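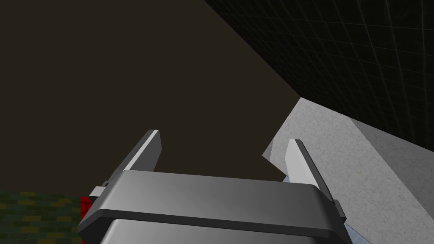
Robot Hands Up Close: A Visit to the Kettunen Open Day

Have you ever tried to pick up a grape while wearing big winter mittens? It's hard! You squish it, or it rolls off the table, or you grab the tablecloth too. A robot has that kind of trouble all day long, and on 29th August lots of kids in Clekbridge got to see how it learns to do better.

Every summer the Kettunen workshop opens its doors to families. This year the longest line was for a robot named Plekden. Plekden has one arm, and at the end of the arm is a gripper. Gripper is the word for a robot's hand. Many grippers have no thumb and no palm, just two stiff fingers that open and close, a bit like kitchen tongs.

Venla Honkanen builds grippers, and she started the visit with a game. Everybody had to pick up a wooden block using only two fingers, with their elbow glued to their side (pretend glue!). Then they had to do it again with their eyes shut. Try it at home. You'll notice that you feel around for the block first, and you squeeze just a little before you lift. Plekden has to be taught every bit of that.

So where does a robot practice? Part of the answer is inside a computer! Before the real arm moves at all, a pretend arm tries the job in a pretend world. This is called a simulation. It works a lot like a video game, with made-up walls and made-up floors and made-up things to grab. If the pretend robot drops a pretend block, no one's toes get hurt, and it can start over right away.

At the open day, the simulation had been running since breakfast. By lunchtime the pretend arm had tried to pick things up 2000 times. Imagine doing that before your sandwich! It missed a lot in the beginning. Sometimes it closed its fingers too early, and sometimes it bumped the block and sent it sliding.

Aino Aaltonen, who writes the programs, told us that the people at Wunetti change the colors and patterns in the pretend world on purpose. A floor might look like bricks one time and like something completely different the next. That way the robot can't get by on remembering one room. It has to look for the thing it wants, wherever it is.

Then came the real arm. Plekden reached down, opened its fingers wide, and went for a sponge. Missed! Everyone groaned. It tried again and got it, and the cheering was so loud that a baby started crying.

Words to know

Gripper: the part of a robot that holds things.
Simulation: a pretend world inside a computer where a robot can practice.
Program: the instructions that tell a robot what to do.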